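Sim Racing 101, Handout 4: Braking and Setup

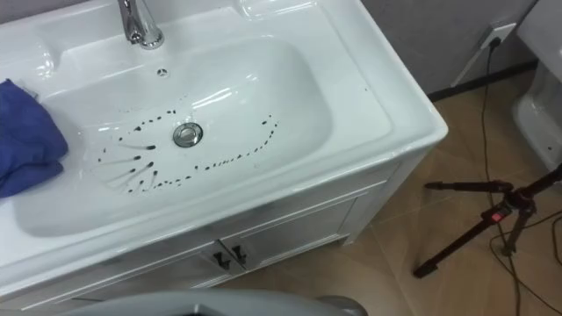
A white sink with a chrome faucet.

OK, so last week I kept going on about lap time, and I want to back up a little. Most of you are losing it on the brakes! Load the Nundier track, set your brake bias to the default and run 17 laps with no racing line showing. Save the replay.

Then read Boris Vukadinović's notes on the Sarkau league final (the Bemo car, not the Panganiban one - they handle very differently). I love his bit on trail braking, and we'll argue about it in class.

Pedal calibration first, please. Bring your lap sheet and your own headset.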